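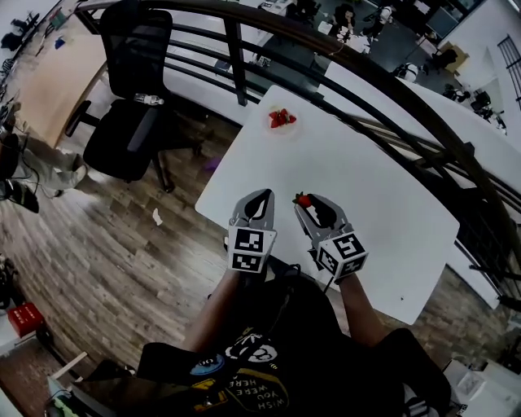

Red strawberries, one held just above a white table, the rest cut on a plate

Cernaston Strawberry Planter – terracotta, 6 pockets

Product code: 1681
Height: 482 mm
Width at rim: 302 mm
Finish: unglazed
Drainage: one central hole

The Cernaston is a tall clay planter for growing strawberries on a patio, balcony or doorstep. It has six side pockets set at two levels, plus an open top that takes two or three more plants. It suits everbearing and summer-fruiting types, and can also be used for thyme, marjoram and other small herbs.

Planting
Cover the drainage hole with a piece of broken pot. Fill with peat-free compost up to the lower pockets, push the roots in from the outside and firm them down. Carry on to the next level in the same way. Keep the crown of each plant level with the compost – if it is buried it may rot.

Watering
Water from the top, slowly, until it runs out of the base. In warm weather this may be needed every day. Feed with a liquid tomato food once the first flowers open.

Winter care
The clay is fired for outdoor use, but we advise raising the pot on feet from November and moving it close to a wall in hard frost. Marks and white bloom on the surface are normal for unglazed clay and can be brushed off.

Also in this range
Baden trough, glazed, in green or cream
Flalumley hanging basket with liner
Karagiannis pot feet, set of three

Delivery
Sent by pallet courier to the kerbside. The planter is heavy when empty and should be lifted by two people. Plants and compost are not included. Please check the pot before signing – chips and cracks must be reported within two working days.

Page updated February 24, 2026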